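The Notebooks from Cestton

For most of the last century, anyone who wanted to know how sleepwalking came to be treated as a disorder of sleep was sent to the same short list of papers. They would read that doctors had long taken it for a kind of hysteria, that the view held until sleep laboratories began recording brain activity through the night, and that it then fell apart within a few years. Textbooks still tell it that way, usually in a paragraph.

Danish Sial taught from that paragraph for most of his career. He is a historian of medicine, and he admits he never thought to check it. Then a former student wrote to him about a set of ward notebooks she had seen in the basement of the old hospital at Cestton, stored under the heading of laundry accounts. The first three pages were in fact laundry accounts. The rest were nightly records of patients who got out of bed while asleep.

There are 20 notebooks. The person who kept them was a night nurse named Waldemar Lis, who worked on the men's ward for long enough that his handwriting changes from one end of the set to the other. He wrote down when a patient went to bed, when he rose, where he walked, whether his eyes were open, what he said if he said anything, and what he remembered at breakfast. Nearly 300 episodes are recorded this way. Lis had no medical degree and published nothing.

What struck Sial was the column on the far right of each page. It is headed only with the letter H, for hours, and it gives the time between a man falling asleep and getting up. Lis had noticed that the number was almost always small. His patients walked early in the night, often in the first couple of hours, and rarely toward morning. In the fourth notebook he wrote a line about it: "If they were acting out dreams I would expect them near dawn, when they tell me they dream the most."

That is close to the argument sleep researchers would make decades later, with electrodes. Sleepwalking tends to come out of deep sleep, and deep sleep is concentrated in the first part of the night. The vivid dreaming stage is longest toward morning, and during it the body's muscles are mostly switched off. A man lying in that stage is not likely to get up and look for his boots. Lis could not have known about the muscles. He had a clock, a lamp and a chair at the end of a corridor.

The doctors on the ward took a different view. The case files, which survive separately, describe the same men as suggestible, attention-seeking or weak of will. One patient, a roofer, was kept in for eight months and given cold baths. Lis recorded his walks during that time and found that they were neither more nor less frequent than before. They dropped off when the man was moved to a quieter room and started sleeping through. Lis underlined this twice. There is no sign in the files that anyone read it.

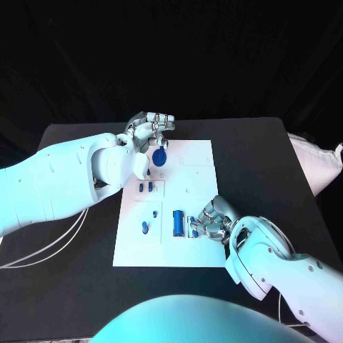

Czesław Urbańczyk thinks Sial has been too generous, and that a good observer is being turned into a scientist after the fact. Lis wrote down many things that were wrong, he points out, including a long-running belief that the men walked more when the wind was from the east, and historians should be careful about picking the one column that happens to agree with us. He would also like to know how many quiet nights went unrecorded. A nurse who is expecting trouble before midnight may be dozing himself at four.

Sial accepts some of that. The point about the late hours bothers him most, and he spent a good part of last winter on it. The notebooks do include entries from the early morning, mostly about patients who were coughing or asking for water, so Lis was awake for at least a fair share of those shifts. On the other hand, there are stretches with nothing at all written after two o'clock. Sial now leaves those stretches out when he talks about timing. The pattern remains, he says, though it is less dramatic.

The wind is harder to explain away, and he doesn't try. Lis kept a column for it through six notebooks before he dropped it without comment.

A second question is whether the notebooks changed anything. Janaína Frota, who studies how ideas moved between hospitals, has gone through the letters of the physicians who trained at Cestton. She was hoping to find that one of them had carried the observation somewhere else. So far she has a single lead, a letter from a young doctor who had moved to a clinic in Bako. He tells a friend that he has stopped asking his sleepwalking patients about their mothers and has begun asking what time they went to bed. He doesn't say where he got the idea. Frota is inclined to think it came from the night staff, as plenty of practical knowledge did, but she says she would not put it in print as a fact.

If she is right, the usual story needs some repair. The laboratories did settle the matter, and no one involved in the Cestton work disputes it. But the hysteria explanation may have been losing ground on the wards well before then, among people whose opinions were not asked for and whose records ended up filed with the sheets.

There is a reason this matters outside the history books. Adults who sleepwalk still report being told that they must be under stress or hiding something. Stress can play a part, and so can alcohol, fever, some medicines and plain lack of sleep. Family history matters too. Much of the standard advice would be familiar to Lis: keep regular hours, lock the outside door, clear the floor, and guide the person back to bed without a fuss. Someone who is getting hurt, or who starts walking for the first time as an adult, should see a doctor.

The notebooks were moved in August to a dry room upstairs, where they are being copied page by page. Two of them have water damage, and one is missing its cover. Sial has asked the hospital to keep the laundry label on the box.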